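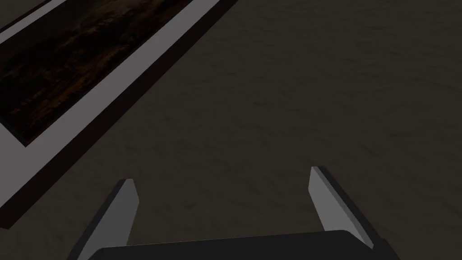
Tarcísio Bittencourt had asked whether a policy trained only on rendered pictures could be said to have handled a picture at all, and he had asked it in writing, on the second page of the review form, under the heading reserved for minor remarks.

The Nenside office read the remark twice and sent it down to the method group. Under the rules of the Imenska program, every remark had to be answered before a result could be entered in the record.

The result itself was plain. The group had run 3,526 simulated trials in which a two-finger gripper was to approach a framed picture lying flat, close on its rim, and turn it square to the table. In the first series, each trial began from the same pose. In the second, the frame was set down at a new angle every time, and its border, rim and image were given new shades. The policy from the second series was then tested on 300 layouts it had not met. It turned 70 percent of the frames to within the permitted error. The policy from the first series managed 43.

The draft reply stated these figures and proposed no change to the text. It was signed by the group and placed in the tray.

It stayed in the tray through August. The junior analyst, whose duty it was to carry the tray upstairs, had begun to look at the failures. She was not required to do so. The failures had been sorted by angle, and the sorting explained most of them: at steep angles the gripper came down beside the rim and closed on nothing. A smaller set had no such cause. In these the fingers reached the frame, stopped a short way above it, and remained open until the time limit expired.

She played them one after another on the Valtel workstation. The picture inside the frame was different in each, and always dark.

She added one paragraph to the reply. It said that in up to nine trials the policy had stopped over the frame for reasons the group could not give, that these trials had been scored as failures, and that the scoring would stand. It said further that the reviewer's question was outside the scope of the method. She struck out the last sentence, considered the page, and wrote it in again.

The reply went upstairs on Dec 31, 2023, when the building was closed and the tray on the upper floor was already full. She moved the other papers to one side and laid hers on top, then turned it until its edges were even with the tray.

Imenska Reader > Fiction > Short Pieces
Last updated: Dec 31

Related
The Calibration Room
Minutes of the Tan Inquiry
A Table at Nenside
Notice to All Operators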